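Plokgate Bench Lab
Home | About | Method | Results | Join | Contact

About us

Small lab, one long black table, two arms. We work on one question: can a robot learn to put glassware back in a rack from people showing it, no hand-written coordinates. Started in January in the back half of the Figueroa building. 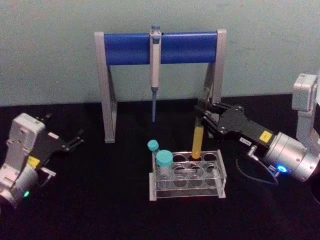
Does the robot know beforehand where the holes in the rack are?
No map of the rack goes in. It gets the camera views and the joint readings, that's all, and it has to work out the hole from there.

Our method is called Lodar. Short version: a person steers both arms through the task, we record everything, then train one policy on head and chest views together. Roughly 3000 demonstrations so far. Clear plastic and clear glass are the hard part, depth sensors hate them, so we dropped depth and stayed with plain color.

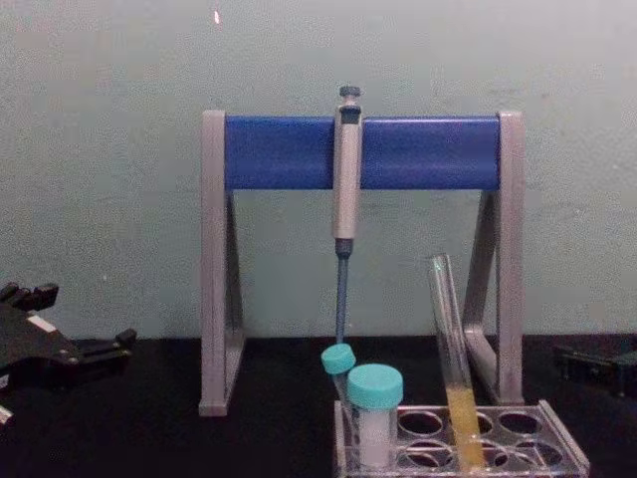
What we found

With the head view alone, 65 percent of tubes went in on the first try. Add the chest view and it's 89. Same arms, same training time. Most of the misses left over are tilt: the tube gets to the hole at an angle and catches the rim. We dont have a fix yet, slower approach helps a bit. 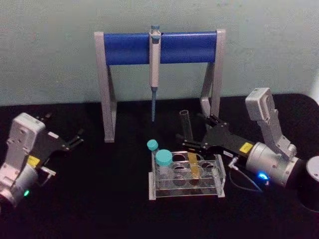
Also tried letting the idle arm learn its own waiting pose. Worked better than parking it by hand, fewer bumps to the stand. Want to write that up seperately.

Next is Corkora, our second task set. 4 jobs, all with screw caps. Harder on the grippers, and you need both arms at once. 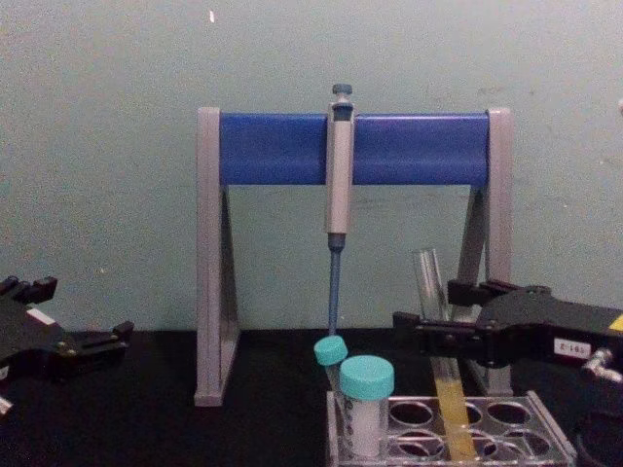
Failed runs stay in the data and get a label, we don't throw them out. Full table of runs on the Results page, training settings on Method. If you want to repeat the camera test, write to us through Contact and we'll send the split we used.

Page updated 13/05/2018

Recent
Two views or one? The camera test
Why we stopped using depth
Corkora: first notes on screw caps
Where should the other arm wait?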